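Pour-over for a first timer – what order do I set things out?
Home Coffee & Tea board
Posted by Carleen Ngata, 15 October 2021

Hi all! I've finally given up on my old drip machine and I am SO excited to get into pour-over. I bought a Drovis starter set and a box of cone filters, and I already have a measuring pitcher I use for pancake batter. My trouble is the counter. I've got one short stretch next to the sink and everything ends up in a heap. Does the order you lay things out in matter? Also, do I really need to rinse the paper first? And can I pour iced coffee into a wine glass, or is that asking for a crack? I'd love to serve it that way when my sister comes to stay!
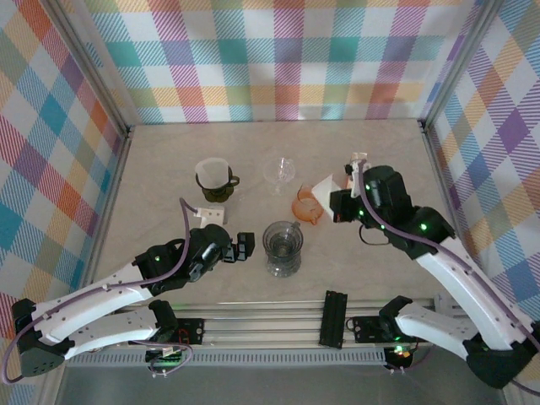
Dillthorpe Kitchen Helpers – Hot Drinks Team

I like the kind of layout in the picture, with the dripper holder toward the back left, the stemmed glass next along and the orange pitcher in front and to the right of the glass. You've still got open counter to work on, and the pitcher isn't hiding behind anything. If you're left-handed, try it flipped.

The cone filter is the fun part. Fold the seam over flat, open the paper with your thumb and press it down so the point sits right at the bottom of the dripper. If it's crooked the water runs down one side and you get a weak cup. Do rinse it! Hot water all the way around, then dump what comes through before the coffee goes in. I skipped that for a whole winter and my coffee tasted like a grocery bag.

Have fun with it – the first good one you make yourself is a great feeling.

mornings_at_mcalister

Agree on the rinse. For amounts, I use 2 level scoops and fill my pitcher to the same line every time, then change the grind if it comes out sour or bitter. Finer if it's sour, coarser if it's bitter. Only change one thing at a time or you'll never know what helped!

About the wine glass: yes for iced, and it looks lovely. Brew into a mug or a heatproof jug, let it cool all the way down, then pour it over ice in the glass. I wouldn't put fresh hot coffee in a thin stemmed glass. Keep it toward the back while you're brewing too, those stems go over if you bump them with a sleeve. Mine was one of a set of four and now it's a set of three.

zusudon_brew

just get a bigger counter lol

but seriously, put the filters in a drawer near the kettle. Mine were above the stove and they picked up a bacon smell. Good bacon, bad coffee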